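The Long Life of Wallpaper

12/06/2020

Pull a strip of paper off the wall of an old house and there is usually another one under it. In the front bedroom of a row house on Sileck Street, a couple who had planned to paint over a weekend found 9 layers, the oldest a faded stripe stuck straight to the plaster. They stopped scraping, cut a square out of the stack and took it to a local restorer. The painting was put off until March.

Stories like this are common in the trade. Paper is cheap to hang and a nuisance to remove, so for a long time people simply went over what was there. The result is a record of what each household liked, or could afford, kept in the dark behind the newest pattern.

The pattern that turns up more than any other is damask. It began as a woven cloth, silk at first, with a design that showed because the threads in the figure caught the light differently from the threads in the ground. Rich families hung it on their walls. Paper makers copied the look for people who could not pay for silk, and they have been copying it ever since. The motif is usually a large flower or leaf shape, the same on the left as on the right, repeated up and down the wall with each row shifted half a step.

That half step is what makes damask hard to hang. With a plain stripe, a paperhanger can cut one length after another from the roll and waste very little. With a large damask, each strip has to be slid up or down until it meets its neighbor, and what is left at the top goes in the trash. Kalteda, a small mill that still prints to order, tells customers to buy two extra rolls for any room with a big repeat. Many ignore the advice and call back a month later, hoping the same batch is still in stock.

Color has changed more than shape. The deep reds and greens that people think of as traditional were favored in dining rooms, where they looked good by lamp and candle. Bedrooms and halls were often paler. Brown on beige, which sells steadily today, hides scuffs and goes with most wood furniture. It also survives next to other patterns, and plenty of people put it there.
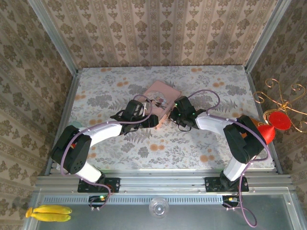

Brown damask on beige walls, with a floral print in gray and peach-orange on the tabletop.

Mixing prints used to be done without much thought. A family had the paper that was on the wall, the rug that came from an aunt and the tablecloth that was clean. Decorating guides later turned it into a set of rules. The most common one is to vary the size: if the wall has a large figure, the cloth or the cushions should have a small one. Another is to repeat one color across everything. Both rules work, and rooms that break them are often fine too.

Florals are the usual partner for damask, partly because the two share a source. Take away the formal outline of a damask figure and what remains is leaves, stems and petals. A loose print of ferns and blossoms has the same parts, drawn the way they might grow. Godotard, which prints vinyl and cotton table coverings, keeps 31 florals in its current book. Gray grounds have been gaining on white for several years, and the company says buyers want something that does not show every crumb.

At the Rácz workshop, the work goes the other way. Old scraps come in, and new paper goes out to match them. The shop has more than 1000 samples in flat drawers, sorted by repeat height because color is the least reliable thing about an old piece. Light bleaches it, smoke yellows it, and the only true shade is often found behind a door frame or a light switch. A matcher works from that sliver.

The price is high, and most of the customers are museums or owners of listed houses. Now and then someone wants a single roll to patch a hole behind a radiator, and the shop will do that as well, though the setup costs the same.

The couple on Sileck Street did not order a match. They kept the square of old layers, had it framed, and papered the room in a brown damask from a regular store. It went up over bare plaster this time. They saved the end of the last roll and wrote the batch number on the closet wall in pencil.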